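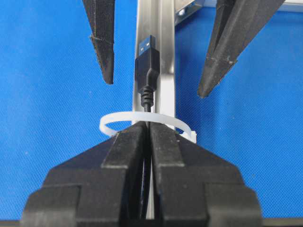

So the Jarkwood rig had its first real fault last month, and I promised Shalini I'd write it up for the newsletter before I forgot the embarrassing parts.

Quick catch-up for anyone who missed the December issue: we've had the two-arm setup doing cable dressing. You give it a length of rail and a USB cable, one gripper holds the cable against the rail, the other threads a cable tie around both and pulls it snug. It's a fiddly little job that people hate (I hate it, anyway) and the robot had been getting pretty good at it. We'd set ourselves a target of 600 ties without anybody touching the controls, and by Monday morning we were past 200 and I was feeling very smug about the whole thing.

Then it pulled a cord right out of its plug.

Well, nearly. What happened is that the lower gripper closed on the cord the way it's supposed to, just under the tie, and the step after that is a tiny lift so the cord lies flat along the rail. Tiny meaning a couple of millimeters. Instead the arm kept going. The cord went tight, the connector tipped over sideways and jammed under the metal bracket, and the arm leaned on it for a good long moment before the force limit kicked in and everything froze. Desmond Tillman was at the next bench and says he heard a crack. That was the plug housing splitting along one side.

Now, the part I'm less proud of. I hit resume. I saw a stopped arm and a message I'd seen a bunch of times before (it pops up when a tie slips, usually no big deal) and I cleared it without walking over to look. The arm picked up where it left off and yanked again! Desmond got to the red button before I did, and I owe him lunch.

Nobody was hurt. But his hand had been heading toward that bracket to see what had cracked, and if he'd been a second quicker and I'd been a second quicker, we'd be having a very different conversation. That's the piece I keep thinking about, way more than the broken cable.

Siamak Mazandarani spent the afternoon in the logs and found the cause. Both arms share a reference point on the rail, and over the weekend someone (me again, hi) had loosened the rail to clean under it and put it back 11 millimeters lower than before. The upper arm got its position refreshed at startup. The lower arm didn't, because I'd skipped that screen. So the two of them were working off different ideas of where the rail was, and for most cycles the cord had enough slack to hide it. Then we switched to a shorter batch of cables from Plasstead and there was no slack left to hide anything.

What bugs me is how normal it all looked. I went back through the wrist camera pictures from before the fault hoping to spot something obvious, and I couldn't. Siamak only saw it by laying the position numbers from the two arms side by side.

Here's what's different now. Resume won't work from the desk anymore, you have to be standing at the cell and press the button there. Hülya Tekin wired that up in an evening and it's already annoying, which she tells me is the point. The force limit on the lift step is down to 20 newtons. Siamak also added a check that makes both arms find the same spot on the rail before the first tie of the day, and if they disagree by more than a hair the run doesn't start. And the slipped-tie message and the too-much-force message have different wording and different colors, so you can't mix them up half asleep with a coffee in your hand.

We restarted the count from zero. Sibel Saraç thought we could keep the ties we already had, since they were all good ones, and we went back and forth on it for a while, but I'd rather have a clean run. Shalini broke the deadlock by wiping the whiteboard while we were still arguing.

Couple of open items. I still want a guard over that bracket so a connector can't wedge itself in there, and Hülya has a printed version half done. We also haven't decided what to do about short cables. The Estus folks slow the whole lift way down on theirs and it seems to work fine, but it would add a lot of time to every cycle, so I'm going to test it on a small batch first and let you know.

If you run the rig between now and then, please read the new card taped to the door. And if you move the rail, tell somebody. Preferably me, in writing.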